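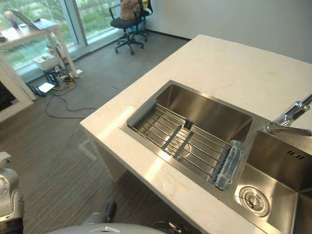 3 min de lectura

Viernes, 16 de julio de 2021

Rápido, que tengo que salir en 10 minutos. Llevo semanas prometiendo escribir sobre la rejilla del fregadero y siempre se me pasa.

La compré en Londa, la tienda de menaje que hay al lado de la estación de Hirley. Iba a por bolsas de basura. Salí con la rejilla y sin bolsas, claro.

Es de varillas de acero, se apoya encima del seno grande y listo. Antes tenía el escurreplatos de plástico en la encimera, con su bandeja debajo, y cada vez que lo levantaba había un charquito asqueroso. Ahora el agua cae directa al fregadero. Los vasos bien. Los platos hondos regular, se tumban. Las ollas perfecto, boca abajo y a otra cosa.

Mi rutina de noche, por si sirve:

Primero vaciar el seno pequeño y limpiar el filtro del desagüe (odio esto, lo hago igual). Luego un repaso al acero con bayeta y una gota de vinagre. Después el mármol, ese SIN vinagre, que se lo come - agua, jabón neutro y secar enseguida. Cinco minutos, 5 de verdad, si no me pongo a mirar el movil.

Lo que no consigo es tener la rejilla despejada. Siempre acaba algo encima, un paquete, una pinza, lo que sea. Es como la silla del dormitorio pero en la cocina.

Me preguntasteis por el limpiador de acero de Moradi. Lo probé, huele fuerte y deja marcas si no aclaras bien. El bote de 300 ml me duró casi nada. No repito, vuelvo al vinagre.

En septiembre quiero meterle mano a los cajones de la isla, que dan miedo. Ya os cuento. Me voy que pierdo el autobus a Jovville.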